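# The hand that would not let go

At Fillel's test hall, the robots are paid nothing and complain less. One December afternoon the newest of them, a grey hand named Grenda by somebody in accounts, took hold of a plastic bag and kept it for 20 minutes.

Chantal Kowalchuk pressed stop. Grenda stopped, still holding the bag, as the rules say it must. A hand that drops everything in an emergency is its own emergency.
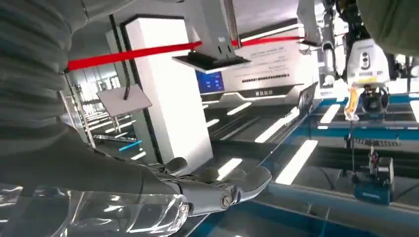 The log ran to 502 lines, of which 156 said "grip OK". Idris Mostyn read them all over a sandwich. The software had been asking whether the fingers were closed, and they were, so it saw no cause for alarm. It had never been taught to wonder when they might open.

Yurii Zhuravel wanted a new sensor. Mostyn wanted a time limit, which was free, and won. The bolts and joints were checked as well, mostly so that everyone could feel they had used a spanner.

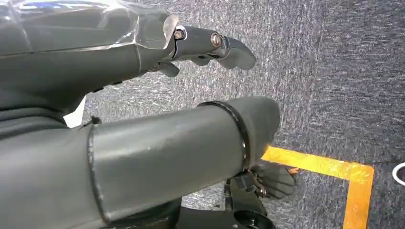

## Who gets to press release

The release command now needs 2 people, and Kowalchuk has already lost patience with the other one.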